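The trouble with 'loose and local'

Besville has decided that packaging is the enemy. Since September the town's covered market has asked its traders to give up bags, nets and punnets, and shoppers are meant to arrive with something of their own. The leaflet promises less waste and better food. I have my doubts about both.

Take the figures. The market says it saved 900 bags in the first month. It doesn't say what was thrown away at the back door, where bruised fruit goes when every passing thumb has had a press at it. I asked twice and was sent the leaflet again. 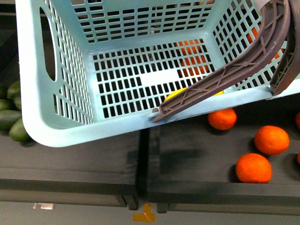

A pale blue basket with slots in its floor, and orange fruit showing through them.

Lenka Štefanec has sold fruit in Besville for years and is no fan of plastic. She is no fan of the scheme either. "People buy less when they have to carry it in their hands," she told me on Thursday. "Then they drive out to Alholm and buy it wrapped."

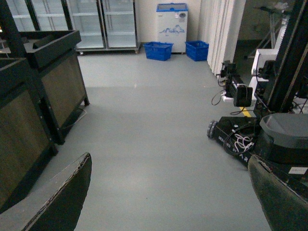 She may be wrong, of course. One trader's grumble is no better as evidence than one council's leaflet. But the scheme cost £3,055 to set up, most of it spent on signs, and you would think a little could have gone on weighing the bins before and after.

A wrapper is easy to hate because you can see it. Waste in a field, or in a van from Pestitwood with a broken chiller, is harder to put on a poster — and I suspect that is why it isn't on one. The scheme runs for another four months. I have asked for the bin weights again.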